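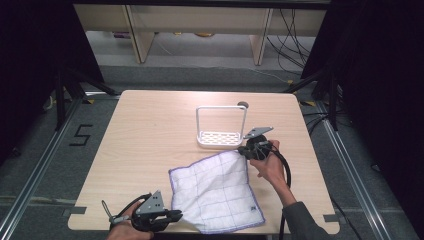 Station 5, with the towel and the rack on the table and a gripper in each hand.

How to record two-handed cloth demonstrations with hand-held grippers

These are the working notes we use at Hatholm for collecting towel demonstrations. They assume you already have a pair of grippers with a camera on each, a recording machine and a table you can leave set up. The method is the one from our Panasiuk study, where a policy was trained on 558 demonstrations of folding and moving small household cloths. No robot arm is needed until the testing stage.

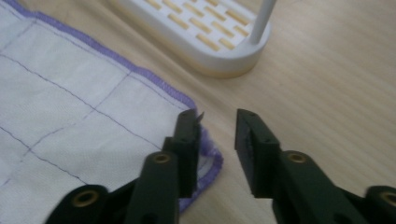
By Orysia Hrynyshyn
Posted 28/01/2019 in Methods

Setting up the table

Use a plain table with a matt top. Ours is pale wood, and a white towel on it would be hard to pick out if it had no border. Choose a cloth with a coloured hem or a printed or stitched grid. The hem matters most at the corners, where the gripper camera is close and sees very little else.

Mark the table position on the floor with tape before you record anything. If the table gets knocked, put it back on the marks and check the view from each gripper again. Number the station as well, and write that number in the log.

Put one other object on the table. We use a white rack with an upright handle and slots in its base. In the first part of the study the cloth was always alone, and the trained policy did badly as soon as anything stood next to it. Move the extra object between demonstrations, but keep it out of the fold line.

Running the cables

Run each cable off the table edge on its own side. Leave enough slack to reach the far corner of the cloth with your arm straight. Do a dry run of the whole fold with the recorder off. If a cable drags over the cloth, start again from the cable and don't try to work round it.

Recording a demonstration

1. Drop the towel on the table and leave it as it falls. A slight overhang at the front is fine.
2. Start with both grippers open and in view of each other. Hold still for 3 seconds so that the two tracks can be lined up later.
3. Bring the first gripper to a corner with the jaws open, one on each side of the hem. Come in low and at an angle.
4. Close on the hem, lift a little, and pause.
5. Bring in the second gripper, make the fold and let go with both hands.
6. Return to the starting pose and stop the recording.

A good take lasts roughly 14 seconds. Faster ones tended to lose tracking at step 5, when the hands pass close together.

What to throw out

Discard any take where you touched the cloth with your fingers or sleeve. Keep the ones where the first grasp slipped and you tried again. We removed these in November and the policy stopped recovering from missed corners, so they went back in.

Checking as you go

Play back one take in every 7 and look at the corner grasp from the gripper camera. You should be able to see the hem between or beside the jaws right up to contact. If the finger hides it completely, change your approach angle.

Export goes through the Canov converter in the usual way. Set the station number by hand, as it defaults to 1.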